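Saturday, June 13, 2026
By Keegan MacDonald

Subject: Mugo sandwich set, lids will not close on the clear trays
Site: Horholm toy lending room
Reported by: Dumisani Nel
Assigned to: Keegan MacDonald
Status: Closed, with one item left open (see end)

Problem as reported

Dumisani wrote that the sandwich sets are coming back from families with the lid off or held on with a rubber band. The set is supposed to travel as two clear trays with snap lids and the round pink plate, all in one cloth bag. The lids went on fine when the sets were first put together in May. He has 9 sets on the shelf right now and could close only four of them. He asked if we had been sent the wrong lids in the last order from Femau.

His message also says the cheese slices go missing more than anything else. I have logged that under the same ticket, as I think it belongs with the lid problem.

First checks

Took one of the bad sets and compared its lids with the lids from a good set. Same size, same mold mark on the underside. Swapped them over. The lids from the bad set closed on the good set's trays with no trouble. The lids from the good set would not close on the bad one. So the lids are fine and the order was right.

Checked the trays next, on a flat table with nothing in them. No warping that I could find. Pressed a lid onto each and both snapped down on all sides. At this point there was nothing wrong with any part of the set.

Put the food back in the way it had come out of the bag and the lid would not go down. The bread was on its edge.

Asked Dumisani how the sets get packed at the desk. He said however they fit. The card in the bag lists the pieces but does not say how to put them in.

Laid the food out again with the plate in the middle and a tray on each side, the way the kids have it when they play. Left one slice of bread on the plate with the lettuce over it and stood the other one up in the tray on the right with the cheese.
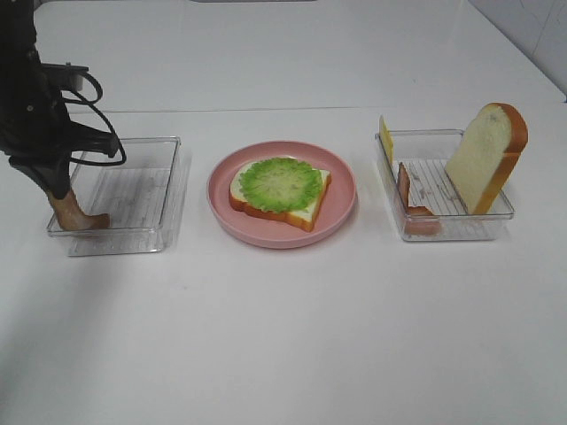

Right-hand tray: bread on edge, well above the rim. Cheese upright at the left wall.

The bread is the whole cause as far as the lid goes. On edge, the rounded top is too high for any lid we have. Pushing down on the lid bends the bread a little and the lid seems to catch on one side, then it pops off again once the bag is picked up. That matches what the families told the desk.

The cheese is thin and will stand against the wall of the tray without anything holding it. It also comes up over the rim. With the lid off or loose it can slide out into the bag, and it is easy to miss in there. Dumisani turned three bags inside out while I was on the phone with him and found a cheese slice in the bottom seam of one of them.

Things tried

1. Bread flat, one slice per tray, cheese flat on top of one slice, lettuce flat on top of the other. Both lids close. Shook the bag hard and both stayed closed.

2. Both bread slices flat in one tray, stacked. Lid closes only if the lettuce and cheese go in the other tray. Works, but people will put the lettuce on top of the bread and then it will not close.

3. Bread flat under the plate, outside the trays. Do not do this. The plate has a wide raised rim and rocks on top of the bread, and everything moves around in the bag.

4. Deeper trays. Abdelilah Mahrous looked these up for me. Femau does make one that would take the bread on edge, but it will not go in the cloth bag next to the plate. We would need new bags too. Dropped this.

Went with number 1.

Fix

Repacked the five bad sets the new way. All lids close. Also opened the four good ones. The bread was lying flat in every one of them, so whoever packed those had already been doing it this way.

New line added to the card in each bag: "Lay the bread down flat, one slice in each tray. Cheese on one, lettuce on the other. Lids on. Plate goes in last."

Abdelilah printed 20 cards, which covers the sets on the shelf and the ones still out on loan, with some left over.

Reply from Dumisani Nel, same day

Packed all of them again from scratch using the card and they close. My niece did one too and she is six, so I think the card is clear enough. Can we do something about the cheese though? It still falls behind the tray when people are putting things away. Also one family asked if the lettuce can be washed. I told them a damp cloth and let it dry before the lid goes on. Tell me if that is wrong.

Reply from Keegan MacDonald

Damp cloth is right. Do not soak it, the edge is ruffled and holds water in the folds.

On the cheese, I would keep spares at the desk for now. Salim Lyimo at the Nerkgate room has a box of loose play food pieces and says there are 38 in it, mixed. He will pick out any cheese that matches and send it over with the next van. If it is a different yellow it does not matter much.

Please check for the cheese first when a set comes back, before the bread. Run a hand along the bottom seam of the bag as well.

Left open

Replacement cheese slices from Nerkgate. 2 sets are still short one slice each. They can go out as they are if the missing slice is written on the loan sheet, so the family does not get asked for it later.

Sets that are out on loan still have the old card. Swap it when they come in. No need to call anyone about it.

Lid order query to Femau withdrawn.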